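Visit Report: Counter Display and Pastry Service Session, Trasgate

Prepared for the Huerta Hospitality Training Association by Evaristo Tapia

Members of the Association visited the Trasgate site in December to look at small counter displays for baked goods. The visit had been requested by members who run coffee counters in libraries, clinics and office lobbies, where space is limited and a full glass case is out of the question. A party of 25 signed up, and nearly all of them stayed for the afternoon session.

The group assembled at the front desk at 1 p.m. and was shown upstairs after a short safety talk. Coats and bags were left in the first-floor meeting room. The host gave a brief account of the building, which was put up as a furniture store and has 2,435 square feet of open floor on the upper level. Much of the discussion in the first half hour dealt with deliveries, shelf life and the hours at which small counters sell the most pastry.

The group then moved to the display table. The covered trays set out there are of the kind many members will know from hotel breakfast rooms: a white base with a clear, hinged cover that lifts up and back by a black handle. Members were interested in how much of the product stays in view and how easily a server can reach it.

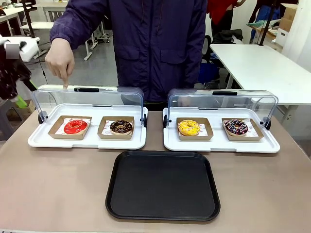 Several members asked whether the single-portion paper tray is worth the extra cost. The host's view was that it is, provided the counter sells more to go than to stay. A glazed donut placed directly on a tray leaves icing behind, and the tray must then be wiped between sales. With a kraft tray and a printed liner, the portion can be lifted out whole and handed over as it is. Members who serve on china felt that the liner alone would do. The Association takes no position on the matter, but asks members who try either method to send in their costs for the spring bulletin.

There was also a useful exchange on color. Red and yellow glazes were shown next to chocolate ones, and most of those present agreed that the bright glazes draw the eye from farther away. The member from Stimham reported that chocolate still outsells everything else at her counter by mid-morning, whatever is placed beside it. She now puts a bright glaze and a dark one in each display so that neither looks picked over.

Serving was considered next. The host recommends keeping a plain dark tray within reach of the display, so that an order of more than one item can be put together in front of the customer and carried in a single trip. Covers should be fully raised before anything is taken out. Reaching under a half-open cover is the usual cause of smeared icing, and it is a habit that new staff pick up quickly.

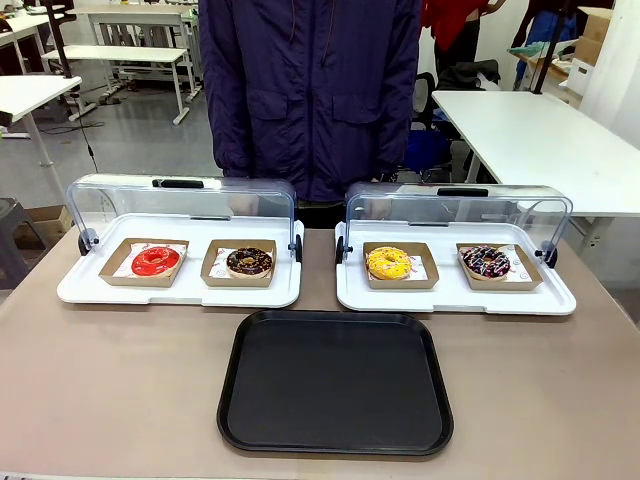
Page last updated: December, 4:20 p.m.

Cleaning took up more of the afternoon than had been planned. The host's written routine calls for covers to be washed by hand with a soft cloth and mild soap, and dried at once to prevent spotting. Abrasive pads are not permitted. Bases are washed separately at the end of the day. Members asked how long this takes, and were told to allow 20 minutes for a pair of displays, including the hinges, where sugar tends to collect.

Labeling was raised by two members whose counters are inspected by their county. Allergen cards should stand where the customer can read them with the cover either open or closed - a point that is easily missed when cards are taped to the cover itself. The Association's own card template, issued last year under the Flultel program, may be used for this purpose and is available from the office on request.

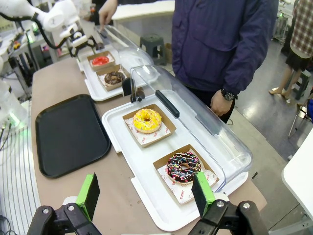 On liners, members should note that printed paper is generally sold by the case and that small counters may find a full case hard to store. A shared order was proposed, and seven members gave their names before leaving. Others who wish to be included should write to the office before the end of the month, stating the size of box they use and the quantity needed for one quarter.

The session closed at 4 p.m. with coffee in the meeting room. The Association thanks the staff at Trasgate for their time and for their patience with a long list of questions. A second visit, dealing with chilled items and sandwiches, is under discussion. Requests for places should be sent to Evaristo Tapia at the Association's office.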